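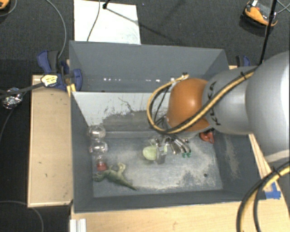

Derneo Set Times

A small data set of concert and festival set times, with the planned time and the real time next to each other.

What is inside

The data covers 23 music events held on small and middle-size stages. For each performance we give the time printed in the program, the time when the first song started, and the time when the last song ended. There are no recordings, no lyrics and no ticket data.

The events come from two sources. The first is the Naswood series, which is held outdoors on two stages. The second is Kaewkla, an indoor venue with one room and a very short changeover between bands. Please do not mix the two without thinking. At Naswood a band can set up on one stage while another band plays on the other, and at Kaewkla this is not possible, so the delays have a different meaning.

Files

events.csv - one row per event, with venue, month, number of stages and curfew
sets.csv - one row per performance
changeovers.csv - one row per pause between two performances on the same stage
notes.txt - free remarks from the people at the side of the stage, lightly edited

Columns in sets.csv

event_id: links to events.csv
stage: A or B. Kaewkla is always A.
slot: position in the running order, starting from 1
planned_start, planned_end: as printed in the last version of the program
real_start, real_end: as written down by the stage manager
act_type: solo, band, dj, choir or other
soundcheck: yes, no or line (line means only a short line check before the set)
encore: yes or no

All times are local and in 24-hour format. A set that ends after midnight keeps the event_id of the evening when it started. If you calculate the length of a set, check for this first, or you will get negative numbers. I made this mistake myself in version 1.

How the times were collected

The stage managers wrote the times on paper sheets, and the sheets were typed into Plututel, the scheduling tool we use for the running order. Then we exported everything and compared it with the paper. When the paper and the export did not agree, we kept the paper.

Times are written to the full minute. Start means the first note of the first song. Talking to the audience before the first song is not counted. Some stage managers counted a recorded intro as the start and some did not, and we could not repair this later. In notes.txt you can search for the word "intro" to find the cases we know.

Missing values

An empty field means that the time was not written down. It does not mean that the set was canceled. Canceled sets stay in the file with the value "x" in real_start and real_end. For 4 events the sheets for the last slot are lost, and these are marked in events.csv in the column incomplete.

What you can use it for

We made it for planning changeovers, and it works well for this. Students of event management have also used it to practice building a timetable with a fixed curfew. We do not recommend it for comparing artists. Most acts appear only one time, and a late start is very often caused by the set before.

Acts are not named. If you recognize one from the slot and the notes, please do not publish the name.

Changes in version 2

Added changeovers.csv
Corrected the sets after midnight
Changed act_type "duo" to "band"
Removed the column weather, it was filled for Naswood only

License and contact

Free to use for teaching and research, with a mention of Derneo. If you find a wrong time, open an issue with the event_id and the slot - a screenshot of the table is not enough for us to find the row.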